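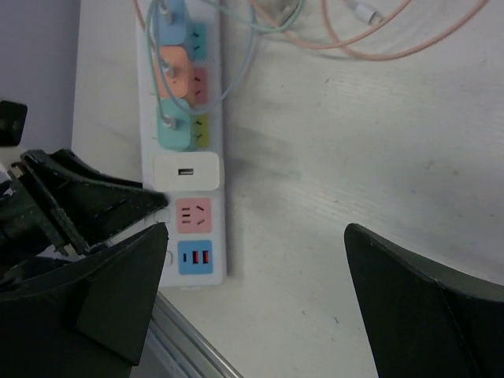
Home Electrical > Power Strips & Charging

Color-coded strip: charge from the built-in USB panel or a separate block?

I use a white strip with colored sockets on my desk. Three plug adapters go in at one end (blue, orange, teal), then a white USB block, then one free pink socket, then the blue panel with two red USB-A ports and a narrow slot that I take to be USB-C. Does the block gain me anything, or should I pull it and use the panel? The cables also cross over the end of the strip and I would like them flatter.

Ollance
Posted Saturday, 674 views

Undik
Check the rating printed on the block and the one on the underside of the strip. Built-in panels usually share one output across all ports, so two devices charging together each get less. A separate block has its own supply. Keep it for whatever draws the most - normally a tablet - and put small items on the panel.

For the cables, unplug everything first. Run each one straight back, fold the excess into a flat loop and fasten it with a hook-and-loop tie. Do not coil it tight.

Yang
just leave it, mine has been like that for years

Pumari
Agree with Undik on sharing. Also add up the load in watts before you fill the pink socket. Three chargers at 33 W come to 9 W more than a single 90 W laptop supply, well under what most strips allow. A heater is a different matter and goes in the wall.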